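Monday, Korurik bench, cont. from last wk

Picked up again 9:40. Question is still whether demos taken with the two hand-held grippers give a usable policy when the object being reached for isn't the only thing going on at the table. Fajardo set from September was one gripper, one object, clean table, and everybody liked the numbers. Stutside set is two grippers and a long tool in one of them. Numbers not so nice. Want to know if it's the tool or the second hand.

Plan: same cup every time, swap what the left hand has, keep right hand free for the cup. 60 demos per tool. Then train with tool views masked and not masked, compare.

Left hand first, comb. Started with it since it is long and thin and the pose tracker hates thin things.

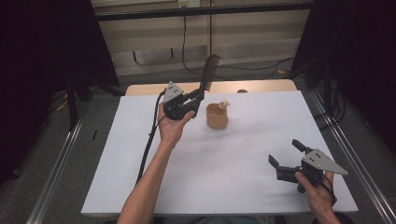

Comb in left, right gripper open. Cup with the little figurine stays on the table.

Notes while doing it:
- left cable drags over the table top. Re-route up the arm or tape it, tracker gets a small jump when it snags
- keep the right gripper open at the start of every take. I forgot on 3, threw those out
- don't look down at the plate when starting, head cam swings and the first second is useless
- wrist hurts after a while holding the comb up like that. Shorter sessions or swap hands??

Sync check between head cam and gripper cams: drift was 18 ms at the end of the block. Fine for slow reaching, not fine if we ever do the handover task. Restarted the logger anyway.

Spatula next. Different problem. The blade is broad and dark and so are the fingers, and in the gripper view the segmenter wants to call all of it one blob. Ran the Kusell mask tool on a handful of stills by hand to see where it gives up. It gets the cup right every time, bear on the rim included, loses the blade as soon as it comes near a finger. Lowering the threshold only made it eat the shadow too.
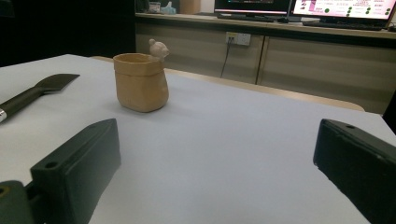

Masking, first pass

Trained two small ones over lunch, comb block only. Same seed, 1,000 steps, just to see if the curves split early or not. They do split. Masked run is lower on held-out reach error from early on and stays there. Unmasked one looks like it follows the other gripper when that gripper is near the cup, so it has probaly learned "go where the other hand is" and not "go to the cup". Would explain a lot of Stutside.

Not proof. Comb block has the left hand near the cup in nearly all takes, my fault, I was lazy about start positions. Need takes where the left hand is far away, and takes where it hovers next to the cup and does nothing.

Frames worth a look are the ones where the other gripper comes in from the left and its pad is over the table, cup still free in front. A person would ignore the pad. The unmasked model puts its target between pad and cup. Overlaid predictions on a few of these, same thing in each. Masked model goes to the cup but a bit high, toward the figurine head. Maybe the head is just the part with the most contrast? Check attention maps before saying anything in the group meeting.

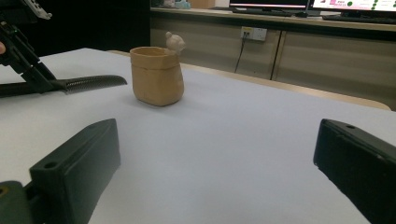
Notebook 3, p. 18

Also noticed going through the gripper views: the monitors on the counter are in the background of all of them, bright screens. If whatever is on screen changes between blocks then that is a cue too. Turn the screens off or crop the top strip. Cropping is easier, and can be done on the old data. Try crop first.

Grippers have scuffs on the finger faces now, doubt it matters for vision but write down which pair gets used from here on.

To do
- redo comb block w/ random left hand start
- spatula block, full 60, masks checked by hand on every tenth take
- no tool block, left gripper just empty. Should of done this one first
- crop test on the Fajardo data, see if the nice numbers survive
- ask Kusell people if the mask tool can take a dark-on-dark prompt
- tape for cable

Stopped 5:15. Checkpoints are in the Korurik folder under "maskcmp", do not overwrite please.

Korurik bench notes, internal. Questions: ask at the bench or use the notebook mailing list | Back to top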